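Small tree, part two: weight and wire

The tabletop tree came out of its box in June, and the first post dealt with straightening the branches. Since then I have been working on the ornaments, mainly the question of how much a short artificial tree will hold before it leans.

The kitchen scale said 447 grams for the tree and pot together. That is not much of a base. I poured 400 grams of dry sand into a freezer bag, folded it flat and pushed it down into the pot under the trunk. The lean went away. Chie Miyazaki suggested plaster, which would hold better, but I want to be able to take the thing apart in January.

Hanging order matters more than I expected. The larger balls go on first, on opposite sides, and close to the trunk where the wire is stiff. The low branches take a heavier ball without sagging into the pot. Anything small can wait until the large ones are settled.

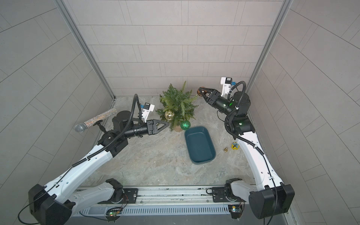
Gold ball on the left, green ball low on the right. Tray in front, bell and star still on the floor.

The tray is for whatever comes off the tree at the end. A shallow rectangular one works well, as round ornaments in a bowl rub against each other and lose their finish. I line mine with a folded paper towel for storage.

Hooks: the ones sold with the Morley ornaments are too long for a tree this size. I cut them down by 3 millimeters and closed the top loop with pliers so they grip the branch. The Baser hooks are thinner and need no cutting, but they open up under anything heavy. A box of 100 will outlast the tree.

Toshio Nakajima asked in the comments about lights. A battery string would need its pack hidden behind the pot, and the pack weighs more than any ornament I own. I will try one on Monday with the pack taped to the back of the pot.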